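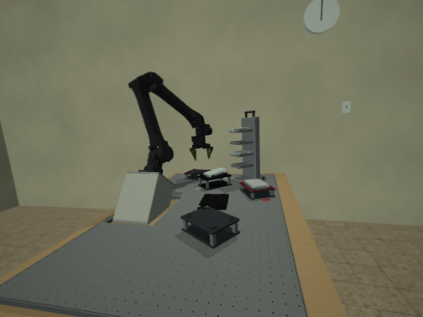

Search this site Search Go

Gripper comparison: progress report for the second funding period

Dear Brisa Gallegos and colleagues,

Thank you for your patience while we pulled this together. We had meant to send it a little earlier, but a batch of runs was still going through when the first draft was ready, and it seemed a pity to post you a report with a hole in the middle of it. I hope you will find the extra wait worthwhile, because there is a good deal to tell!

You will remember that your grant pays for the question we have been chewing over ever since the project began, namely which of two fingertip shapes we ought to have made up properly for the arm in our workshop at Velwood. The first is the pointed pair, which we call Karine. The second is the broader, padded pair, called Hiltano. Both go on the same wrist and are driven by the same controller (Nasrallah, which has been a faithful old thing throughout), so whatever difference we see should come from the fingers, or at least that is the hope.

Work since January

Nearly all of this period has gone on the simulated bench. We model the arm on its pedestal over a perforated board, with low platforms set out on it and a rack towards the far end, and the job is to pick up a block or a slab from a platform and put it away on one of the rack's shelves. You were kind enough to say at our last meeting that this sounded simple, and I said so too when we started. The picking up is indeed fairly simple. The putting away is where we have spent our evenings, as the shelves are thin and close together and the fingers have to go in between them with the block still held level.

We have now finished 3,910 simulated attempts with the Karine fingers, of which 2,869 ended with the item resting on the shelf it was meant for. That is a little over 73 per cent, and a good deal better than I dared expect when I wrote to you last. Most of the failures are at the rack. A smaller share come from the slab, which has an uneven outline and tends to swivel when it is gripped off centre, whereas the softened block gives us hardly any trouble at all.

The Hiltano runs are behind. We have done enough of them to know that the padded fingers hold the slab more firmly, and enough to know that they are a tight squeeze between the shelves, but I would rather not put a percentage in front of you until both sets have been through the same list of starting positions. The first lot of Hiltano runs used an older list, and when we noticed this we set them aside and began again. It cost us the best part of a fortnight, and I am sorry about that. The lists are now kept in one place and the controller reads them from there for every run, whichever fingers are on.

Things that took longer than planned

The contact settings were the big one. For a while the blocks crept along the fingertips in a way that no real block does, and we went back and forth over the friction values and the size of the time step until it stopped. The shorter time step makes each run slower, so we now leave the long batches going overnight and look at them over a cup of tea at half past eight.

We also changed our minds about the approach to the rack. To begin with, the arm came in straight from above the board and turned at the last moment, and the elbow had a habit of swinging wide. It now lines itself up further out and moves in sideways, towards the open side of the shelves. All the Karine figures given here were collected after that change.

Spending

We are within budget. The computing line is a touch higher than forecast on account of the slower runs, and the materials line is lower, as we have not yet ordered any finished fingers. With your agreement we should like to move the difference across, and I can send the sheet whenever it suits you.

What comes next

There are 4 pieces of work left in the plan:

- finish the Hiltano runs on the shared list of positions
- repeat the slab runs for both pairs with the grip moved nearer the centre
- print one set of each pair and try them on the real arm
- write up the comparison, with the failures included

The printing is the part we are all looking forward to, I must say. The real bench at Velwood has been laid out and measured, and we have set aside 3 weeks for it, which ought to allow for a reprint if the first set comes out poorly. If you or any of your colleagues would like to come and watch a morning's trials, you would be very welcome, and we can arrange parking if you let us know beforehand.

With warm thanks from all of us in the gripper group at Velwood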